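From: Khoa Âu
To: Rasimdale Robot Club list
Date: 26 July 2025
Subject: Re: [rasimdale-robots] Gripper practice before Camville

Hi all,

Damián Gallegos wrote:
> Did anyone get further with the tag approach after I left? My lot are
> still lining up by eye and I'd like to know if it's worth switching
> before Camville. Also, who has the long screwdriver?

We did get further, yes! I spent most of the evening on it with Yolotzin and we now have a log of 109 attempts, all in the shared folder under "Irnia" (that's what we're calling our arm, and no, we aren't changing it again). The log is a bit of a mess because we changed the closing speed halfway through and forgot to write down when – sorry. Anything from attempt 101 onwards is definitely the slower setting.

The main thing we've learnt is to get the block upright between the fingers and check that the tag isn't blurred before worrying about anything else. Yolotzin had been blaming the code for days, and I think half of it was focus.
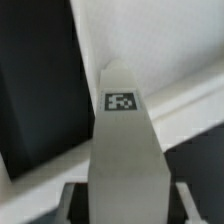
Rattana reckons we should print the tags bigger and leave a wider white margin, and wants to know if the Camville rules allow that or if we're stuck with the size in the pack. I've read the rules twice and can't find a word on it, so could someone email the organisers? I'd do it myself but I already pestered them about the power sockets.

Damián, I'd switch if I were you. Start with the simple script, not the one Venkatesh is rewriting – his is lovely but it changes every time I look at it.

The long screwdriver is in my bag. I'll bring it next time, along with the spare finger pads.

Khoa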